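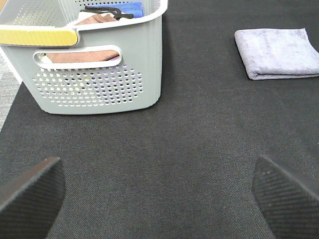 Surely the folding is the part people can do at home, was Prothero's note on my last report, and could the money go on a second dryer instead?

Progress report: the Flodcombe laundry room
March
By Rhun Craddock
3 min read

I've been chewing on that note for a couple of weeks, so let me start there and get to the spending after. People can fold at home, of course they can! But when we opened, most of them were stuffing everything into a bag and heading for the bus, and then we'd hear the next time that the shirts had to be ironed all over again (or they just went to work creased). So we kept the folding going, and I'd like to keep it going through the summer if you'll let me.

The way we do it now is pretty simple. Everything gets tipped into a basket, cloths and towels and whatever else came along, and the basket goes next to a clear patch of dark surface so there's room to work. Towels first. A microfiber towel folds into a nice flat pad and gives you a base to stack on, and the brown and blue cloths can wait in the basket until there's space. Clips and other odds and ends get fished out as we reach them. I used to make everybody sort by color before they folded a single thing, which was my idea and a bad one, and I've dropped it.

The baskets are the light gray plastic ones with the yellow on the handle and the little holes in the sides. I know Guvon quoted us for the deep canvas kind on wheels, and they did look great in the brochure, but I tried one for an afternoon and my back has opinions about reaching down that far. I sent it back. The gray ones are easy to wipe out and you can get your fingers through the slot.

Now the money. You gave us 4,000 dollars for the year and we've spent 1,967 of it. Most of that went to Grandener for the washer repair and the new hoses, then there was detergent, the baskets, and a shelf that I put up myself and then had put up again properly. I've attached the receipts, except for one for dryer sheets that went through the wash in my own pocket. I'll eat that one.

We're open 3 evenings a week and I want to try for 5 once the evenings get lighter. The late slot, after seven, fills up first and I've had to turn a few people away, which I hate doing.

About the second dryer: yes please, if there's ever extra, but I'd want the vent looked at before we plug anything else in. The window still fogs up something awful when the one we have is running. Grandener says they can come by next month and give us a price, and I'll send it over as soon as I have it.

Rhun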